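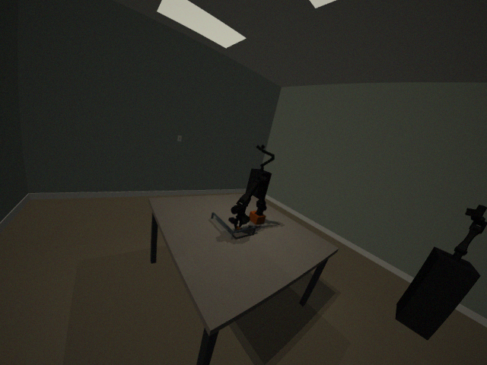 Notebooks > Cell Simulation > Osora bench > Working rules

1 March 2018

Working rules for the Osora bench model, second pass. The first version grew out of the November risk review and was too loose to check against. Going through it clause by clause with the sim open.

Scope. Table robot, pedestal robot, block, outline fixture, walls. People are not modeled. Any claim about people near the cell has to come from the paper assessment, and the run report must say so in its first line. Two Quispe reports left this out and were quoted later as if they covered operator access. Both need a correction sheet.

Rule 1, work zones. Each robot gets its own declared zone. The table robot's zone covers the tabletop and the space over it up to full extension of the upper arm. I had been drawing the limit at the lower arms only, on the grounds that the upper one takes no part in the block task. Wrong. It still moves if the joint hold is released. Limit volume redrawn.

Rule 2, idle arm. The pedestal arm is parked with an empty gripper whenever the table robot is running. Parked means position hold commanded and logged. A zero velocity reading does not count. Zatano logs velocity by default and hold state only if asked, so the logging profile has to be changed before the next batch.

Rule 3, approach height. Over the outline fixture the gripper stops at 50 mm, confirms pose, then descends at reduced speed. The fixture is thin and flat and the collision mesh we use for it is coarse. Contact reported at the inside corners is not reliable. Treat any contact flag there as a stop, then look at the replay. Do not mask the flag to get a clean run. Was done once on Skomis and we lost the batch.

Rule 4, block. Orange stays reserved for the workpiece. Nothing else in the model may use it, including zone overlays. The overlay on the pedestal side was close enough in hue to fool the color segmentation; now changed to violet.

Rule 5, speed. Reduced speed in the sim must match the value in the controller file. Checked today: they differ by some 4 percent. Cause is the time step rounding. Set the step explicitly and rerun.

Shared zone check: swept volumes of the two robots do not overlap at the present table position. Margin is comfortable with the pedestal arm parked, less so with it reaching toward the table. Any move of the table or the pedestal voids the check. Add the base coordinates of both to the report header so a stale check can be spotted.

Open items:
- Stop category. Rules text says "protective stop" in one place and "emergency stop" in another. The sim has only one stop and it freezes everything, so neither term has been tested. Reword.
- Stopping distance is not modeled at all. Needs 3 runs on hardware at full payload before a number goes in.
- Wall clearance behind the pedestal. No value in the rules. Get it from the layout drawing.
- Revision letter missing from the scene file name.

Rules 1 to 4 can go out for comment as they stand. Rule 5 held until the rerun is in.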